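Clondow 노란 선반 두 달 써본 후기 (2단, 긴 거)

결론부터. 살 만함. 근데 조립은 각오해야 됨.

작업실 정리하려고 샀어요. 원래 쓰던 건 검은색 철제 앵글이었는데 녹이 올라와서 버렸고, 그 자리에 뭐 놓을까 한참 고민하다가 Clondow 걸로 결정. 후보가 하나 더 있었는데 Van Rooij 거. 그건 예쁘긴 한데 가격이 거의 두 배라 포기했습니다. 회색이랑 흰색밖에 없기도 했고요.

색은 노랑. 사진빨 아니고 진짜 노랗습니다. 개나리색보다 조금 진한 느낌? 형광은 아님. 처음 박스 뜯고 살짝 후회했는데 한 사흘 지나니까 눈에 익어요. 지금은 오히려 이거 없으면 방이 너무 칙칙할 듯. 집에 온 사람마다 한마디씩은 합니다. 좋은 쪽으로든 나쁜 쪽으로든.

배송은 토요일 오전에 왔고 박스가 길어서 엘리베이터에 대각선으로 겨우 넣었어요. 저층 아니면 미리 재보세요. 기사님이 현관 앞까지만 놔주고 가심. 추가금 내면 안까지 넣어준다는데 그 안내를 결제 끝나고 봤습니다. 상품 페이지 맨 아래에 쪼그맣게 써있음. 이런 건 위에 좀 올려주시지.

조립. 설명서가 그림만 있어요. 글자 거의 없음. 3번 그림이 문제인데 앞뒤가 구분이 안 돼서 저는 거꾸로 끼웠다가 다시 다 풀었습니다. 매끈한 긴 면이 앞이에요. 이것만 알면 됨. 볼트는 여분 들어있고 육각렌치도 하나 주는데 렌치는 그냥 쓰지 마세요. 손바닥 아파요. 집에 있는 걸로 하는 게 훨씬 빠릅니다. 그리고 처음부터 꽉 조이면 안 되고 전부 살살 걸어둔 다음에 마지막에 한번에. 저는 이것도 모르고 한쪽부터 꽉꽉 조였다가 반대쪽 구멍이 안 맞아서 또 풀었네요. 바보.

혼자 해도 되긴 되는데 긴 판 올릴 때는 둘이 있는게 낫습니다. 혼자 하다가 벽지 찍었어요ㅠ 손톱만 한 자국인데 볼 때마다 속상.

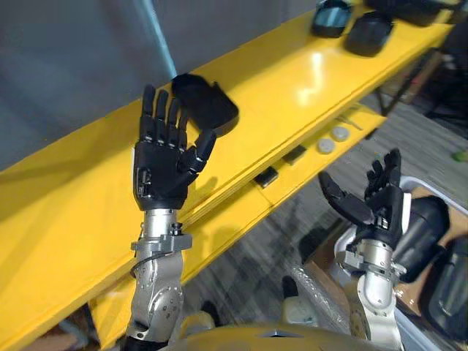

표면은 유광. 이게 호불호가 갈릴 부분인데, 조명 바로 밑에 두면 가운데가 번쩍번쩍합니다. 저는 괜찮은데 예민한 분들은 눈부실 수 있어요. 대신 닦기가 편함. 물티슈로 슥 하면 끝. 먼지가 앉아도 노란색이라 그런지 검은 선반 쓸 때보다 덜 보여요. 예전 건 하루만 지나도 뽀얗게 올라왔는데. 단점은 지문. 특히 앞쪽 모서리. 옆에서 보면 다 보임. 마른 천 하나 걸어두고 생각날 때마다 닦습니다.

긁힘은 솔직히 생각보다 잘 생겨요. 바닥이 거친 물건 끌면 실기스 바로 납니다. 들어서 옮기세요. 저는 처음 일주일에 벌써 두 줄. 검은 플라스틱 커버류 올려두는 건 괜찮았어요. 가볍고 둥글둥글해서 자국 안 남김. 노란 바탕에 검정이라 어디 뒀는지 한눈에 보이는 것도 좋고요. 이건 사기 전엔 생각 못 한 장점입니다. 흰 물건도 잘 보이긴 하는데 검정만큼은 아님.

길이 얘기. 길어서 좋아요. 이게 제일 큰 장점. 자주 꺼내는 거 윗단에 쭉 늘어놓고 쓰는 스타일이면 만족할 겁니다. 저는 서랍에 넣으면 있는 줄도 모르고 또 사는 사람이라 이렇게 펼쳐놓는 게 맞아요. 대신 자리를 많이 먹습니다. 벽에 붙일 거면 걸레받이 두께도 생각하셔야 돼요. 저희 집은 걸레받이가 두꺼워서 뒤가 살짝 뜸. 그 틈으로 볼펜이 자꾸 떨어져서 스펀지 잘라다 끼워놨습니다.

수납함은 따로 샀어요. 흰색 플라스틱으로. Cleltgate 거 3000원짜리. 이건 뭐 더 말할 게 없네요. 싸고 튼튼함. 흰색이 노랑이랑 잘 어울려서 그건 잘 골랐다 싶습니다. 투명으로 할까 하다가 속이 비쳐 보이면 지저분할 것 같아서 흰색으로 갔어요. 대신 안에 뭐가 있는지 모르니까 라벨 붙이시고요. 저는 마스킹테이프에 네임펜. 예쁜 라벨지 사놓고 안 씀.

뚜껑 있는 것도 팔던데 저는 없는 걸로. 뚜껑 있으면 안 열어보게 되더라구요. 자잘한 건 다 수납함에 몰아넣고 모양 있는 것들만 선반 위에 꺼내놓는데 이렇게 나누고 나서 찾는 시간이 확 줄었습니다.

흔들림은 빈 상태에서는 좀 있어요. 물건 올리니까 잡힘. 그래도 불안하면 벽고정 하세요. 고정용 브라켓은 기본 구성에 없고 따로 사야 되는데 저는 Kastusano에서 나온 범용 제품 썼습니다. 구멍 위치가 딱 맞진 않아서 한쪽은 케이블타이로 묶었어요. 보기엔 별로인데 튼튼은 함. 아이 있는 집이면 이건 꼭 하시길.

냄새. 처음에 났음. 새 가구 냄새에 약품 냄새 살짝. 창문 열어놓고 8일쯤 되니까 거의 없어졌습니다. 겨울에 사시는 분들은 환기 힘들 테니 참고.

무거운 거 올려도 되냐고 판매처 문의란에 많이들 물어보시던데, 저는 무거운 걸 안 올려서 모르겠어요. 공구통 정도는 아랫단에 둬봤고 휘는 느낌은 없었습니다. 책을 꽉 채우는 건 저라면 안 할래요. 길어서 가운데가 걱정됨.

고객센터는 한 번 전화했는데 여분 발 고무 때문에. 하나가 찢어져서 왔거든요. 사진 보내라고 하고 이틀 뒤에 네 개 세트로 보내줬어요. 이건 칭찬. 통화 연결이 좀 오래 걸리긴 했습니다. 점심시간 피해서 거세요.

구매 전에 후기 323개 넘게 달린 거 보고 안심하고 샀는데 읽어보니까 절반은 배송 빠르다는 얘기더라고요. 그래서 제가 길게 쓰는 중. 지금 급하게 쓰는 거라 오타 있어도 이해좀.

좋은 점
길다. 닦기 편하다. 색이 확실하다. 검은 물건 찾기 쉽다. 부품 누락 대응 빠름.

아쉬운 점
설명서. 지문. 실기스. 브라켓 별매. 추가금 안내 위치.

별점은 다섯 개 중에 네 개. 설명서만 고쳐도 반 개 더 드림. 같은 걸로 하나 더 살까 생각 중인데 이번엔 짧은 걸로 갈 거 같아요. 긴 건 이제 놓을 벽이 없음. 짧은 것도 노랑 나오는지 아시는 분 댓글좀요. 상품 페이지에는 품절이라고만 떠있네요.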